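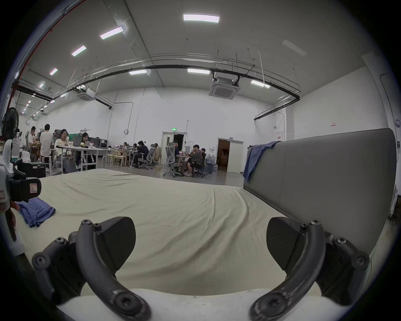 Vol. 39, No. 2

The Night Bus to Zalgate

fiction

Bus was late. Of course it was late. Lesego stood under the shelter with her bag between her feet and the plant in her arms, a rubber plant, her mother's, with a bread bag tied around the pot so the dirt wouldn't get out.

"You taking that on?" the man said.

"Yes."

"He won't let you. Not Sizwe. Sizwe Kruger put a man off for a birthday cake."

She looked at the road. Rain coming down off Trurkberg, you could smell it before it got there. Two hours she had been up since the phone call, or had been down, lying on the kitchen floor with the phone on her stomach. Then packing. Packing was easy. Socks. The good shoes. The plant because there was no one to water it and because it was her mother's and her mother was in a hospital bed in Zalgate asking, Lindiwe said, for everybody except Lesego.

"She's confused," Lindiwe had said on the phone. "She's asking for the dog."

"What dog?"

"Exactly."

Headlights. The bus came around the bend with one wiper going and the door folded open before it had stopped.

"No livestock," said Sizwe Kruger.

"It's a plant."

"I can see it's a plant. What's in the bag?"

"Clothes."

He looked at the plant a while. Big man, gray sweater, reading glasses pushed up on his head. The engine ticking under him.

"Does it lean?" he said.

"What?"

"Does it lean. When it's on a seat. My wife had one and it leaned."

"I'll hold it."

"Forty for you," he said. "Nothing for the plant."

She paid. The man from the shelter got on behind her and gave her a look like she had pulled off a bank job.

Seats all wet down the left side where the windows didn't shut. She sat on the right, halfway back, plant on her knees, leaves in her face. Across the aisle a woman was eating sunflower seeds out of a paper cup, cracking them with her front teeth. The woman held out the cup.

"No, thank you."

"Long way," said the woman.

"I know."

"Pornthip," the woman said, and pointed at herself with the cup. "Sombatkul. I get off at Piras. You?"

"End of the line."

"Somebody sick?"

Lesego turned her head. How did people know. Was it the shoes?

"My mother."

"Ah." Crack. "Mine was four years sick. I took this bus, every Friday. He was thin then." She pointed the cup at the back of Sizwe's neck.
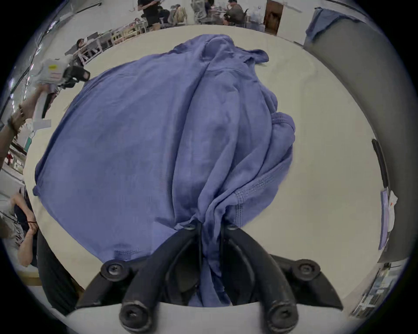
The rain caught them at the quarry. It hit the roof all at once and everbody looked up, and then the lights inside went off and came on and went off. Sizwe said a word. The bus kept going.

In the dark it was easier. She thought about the last thing she had said to her mother, which was, "Well then sell it, sell the whole house, see if I care." That was May. Nearly a year. She had meant to call at Christmas. She had written the number on the pad by the phone, a number she had known since she was five, wrote it down like it was a plumber's. Didn't call.

And the house wasn't sold. Lindiwe told her that too. Her mother took the sign down the same week and put it in the shed face to the wall.

"She never said," Lesego said.

"You never asked," Lindiwe said. Then, "Sorry. I've been up since yesterday. Just get on the bus."

Lindiwe Zulu from next door, who was not even family. Who had found her on the back step, with the tap running.

Somewhere after the quarry the bus slowed. Then stopped. Sizwe stood up and his knees cracked louder than the seeds.

"Water on the road," he said. "I'm going to look at it."

"Look at it from in here," said the man from the shelter.

"You want to drive, Thulani?"

Thulani did not want to drive.

The door folded open, cold came in. They watched his flashlight go down the hill, get small, swing left and right. Pornthip rolled down the top of her paper cup and put it away in her coat. Serious now. Lesego held the pot. She could feel her own heart against it, or the engine, one of the two.

"If he can't cross we go back," Thulani said. "Happened in the fall. We all went back and had to come again the next night."

"I can't go back," Lesego said.

"Well. Nobody's asking."

"I can't though."

She stood up. She hadn't planned to. She put the plant on the seat, and it leaned, it did lean, right over against the window, and she went down the aisle and down the steps into the rain in the good shoes.

The road was black and running. She walked toward the flashlight. Water over her toes, then her ankles, cold enough to make her say it out loud, a word her mother would have slapped her for. Sizwe turned around and put the light straight in her face.

"Get back on the bus!"

"How deep is it?"

"Get back on the bus, girl."

"How deep?"

He lowered the light. The water went across the dip in a sheet, brown, carrying sticks. On the far side the road came up again, she could see the white line where it came up. It wasn't far. It was a swimming pool far.

"Could be knee," he said. "Could be there's no road under it."

She walked in.

He shouted something. She kept to the middle where the line should be, feeling for it with her shoe as if you could feel paint. Shin. Knee. It pulled at her, steady, like a kid pulling on a coat. She thought, this is stupid, this is how people end up in the newspaper. She thought about her mother teaching her to cross the creek behind the house, face upstream, shuffle, don't lift your feet, don't you lift your feet Lesego. She turned her face upstream. She shuffled.

Knee. Still knee. Then shin.

Then she was standing on the other side with her hands out from her sides.

"It's all there!" she yelled. "The road! It's all there!"

Nothing for a minute. Rain. Then the flashlight went back up the hill, fast, bouncing, and the engine changed its note and the big lights came down at her slow, slow, the water folding away from the wheels. The bus went past her and stopped. Door.

He didn't say anything. He had the heater up all the way. When she went by he held out a towel without turning around, an old thing that said Urovent on it, stiff from the washing.

"My wife drowned that plant," he said to the windshield. "Too much water. You got to let them dry out."

"OK," said Lesego.

Pornthip had moved over. She had the pot on her own lap with both arms around it and her chin up to see over the leaves.

"It leans," she said.

"I know."

"Sit. Take those off. Your feet are terrible."

She sat. She took off the good shoes and tipped them out in the aisle. The inside lights came back on around then, yellow, everyone blinking and ugly. Her phone had a message from Lindiwe, sent while they were at the quarry.

Shes awake. Wants to know did you bring a coat.

Lesego read it a few times. She typed, tell her no. She deleted it. She typed, tell her I've got the plant.

The bus went down into Piras with its one wiper going. Pornthip didn't get up for her stop until Sizwe called it twice.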